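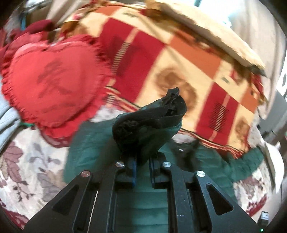
News from the Cordero line

The spring working period at Cordero is finished, and I am glad to report that the narrow gauge track now reaches the old loading bank again. For those members who live far away and cannot visit us, I will try to explain what was done and what is still waiting.

The line was built to bring stone from the upper quarry to the crushing plant, with a gauge of 600 millimetres. When the quarry closed, the rails of the lower part were sold, but the upper part was simply left under the bushes. Čestmír Beneš measured it again in June and his result is 2,687 metres from the buffer stop to the place where the incline begins. The old company plan gives a shorter distance, because it does not include the siding at the powder store. We have decided to use his figure from now on in all our papers.

Most of the work this time was on the curve below the powder store. The sleepers there were in a very bad state and we changed 300 of them. The new ones are of oak and came from the sawmill at Flerko, who delivered them in two loads. The second load arrived at seven in the morning and the lorry could not turn at the gate, so everything had to be carried from the road by hand. Valeriano Zabala has asked me to write that next time he wants to be told before, and not after, when the gate is too narrow.

The small diesel locomotive, our number 6, has its gearbox back. Cayetano Vallejo took it apart during the winter and found that one of the bearings was not the original type – somebody in the quarry workshop had made a bush for it from bronze, and very well. He has kept this bush and put it back. The engine starts without difficulty but the brake rigging still needs two new pins, and until they are fitted the locomotive may move only inside the shed yard.

We have also received a gift of papers from Purificación Sarmiento, whose grandfather was the weighbridge clerk. There are wagon books for eleven years, with the number of every loaded wagon and the name of the driver. In one month of the best year more than 2,000 wagons went down. Consuelo Paredes is copying the books now and she would like help from anyone who can read the old handwriting. Please write to her at the society's address, and not to the shed, where letters are sometimes left in the box for weeks.

Two requests to finish. We are still looking for a turntable of the portable kind, or even only the upper plate of one. And if any member has photographs of the incline with the rope still in place, we would like very much to borrow them. The ones we have show only the winding house, and only from the back.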